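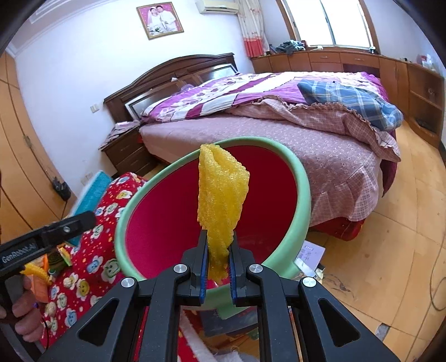

Foam mesh and the green-rimmed basin, Plondwood house.

Print this page | E-mail this page

PLONDWOOD HOUSE SAFETY WALK-THROUGH
Checked by Aminu Ibrahim, 5/19/22

Smoke alarms, both floors: OK. Loud and clear, and the upstairs one got everybody out of bed. Wonderful!

Stair rail: OK. Hegarty put in longer screws and it's rock solid now. I leaned on it with my whole weight.

Water heater: NEEDS WORK. Set too high for a house with kids. Turn down and recheck in June.

Kitchen extinguisher: OK. Needle in the green, pin in place, hung 3 feet from the back door.
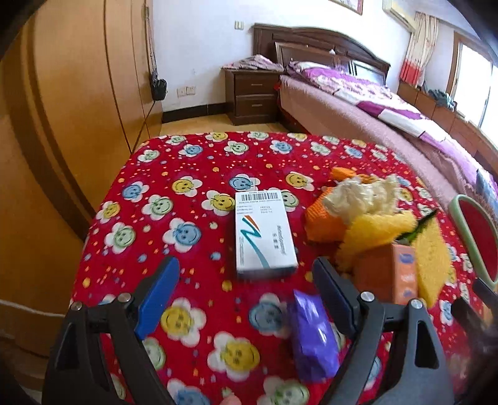

Medicines and small packets: NEEDS WORK, but so easy to fix! Everything goes in the high cabinet with the child latch, the minute it's been used. Tables are the usual trouble spot, and a white medicine box on a cheerful flower-face tablecloth is just the sort of thing a toddler will reach for. Keep the box with its label so the pharmacist can read it over the phone.

Window guards: OK on the Skerker Street side. Back bedroom opens 18 inches, so please add a stop.

Outlets: 2 covers missing in the hall. I have spares in the truck.

Porch light: bulb out. Plestari has the ladder.

Great progress since last time, keep going!

E-mail this page | Print this page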